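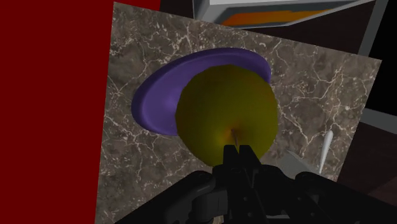

A purple plate on a marble surface.

29 Sep 2020. The Lerkell tableware shop will open again on Akbari Street after being closed since August. The owner, Gil-soo Cho, said the repair of the roof took longer than planned and the shop lost 251 plates to water damage. The first 200 customers will get a discount on one item. Bijan Nouri, who rents the bakery next door, said he is glad to have his neighbor back. The shop will stay open until 6 p.m. and parking is free for 2 hours.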